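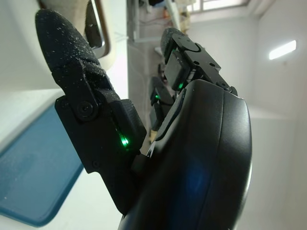 **billside_av** (2nd May): Black open-cell foam and short-nap fabric collect lint faster than I can remove it, and I am looking for a cleaning method that does not shorten the life of the material. The items are microphone windscreens and the ear cushions on intercom headsets, 148 pieces in total, stored on open shelves in a carpeted room. The contamination looks much like what has collected on the padded black fingertip in the photo: small white particles and lint all over a dark, slightly fuzzy surface, conspicuous even where the layer is thin. Compressed air moves the particles but many settle again on the same piece. Adhesive rollers work on the headset cushions and tear the foam. Washing is possible, but I do not know how many wash cycles foam of this type will take, and the supplier (Movska) gives no figure. Relative humidity in the room falls to 20 percent in December, when the problem is at its worst.

**nikbridge**: Two separate mechanisms are involved. Loose lint is held mechanically in the open cells, and fine dust is held by static charge. At the humidity you quote, static will dominate, and dry brushing adds to it.

For the foam:

1. Vacuum through a piece of nylon stocking stretched over the nozzle, low setting.
2. Hand wash in lukewarm water with a few drops of unscented dish soap. Squeeze, do not wring.
3. Rinse until the water runs clear. Soap residue is sticky when dry and will attract more dust than you removed.
4. Press between two towels and air dry on a rack, away from heaters. Do not refit until dry to the core.

For the cushions, use a barely damp microfiber cloth, wiped in one direction. Skip the fabric softener that some people recommend as an antistatic. It leaves a film.

I have no wash-cycle data either. Foam generally fails by age before it fails by washing. If it crumbles when pinched, replace it.

**oh_again**: just buy gray ones. same dust, can't see it

**movable_type**: Storage matters more than the cleaning method. We went from open shelves to lidded bins at the Billside hall and now wash twice a year. Zip bags also work, but only for foam that is completely dry. Check what the carpet is shedding too. If the lint matches the carpet color, vacuum the floor before you touch the foam.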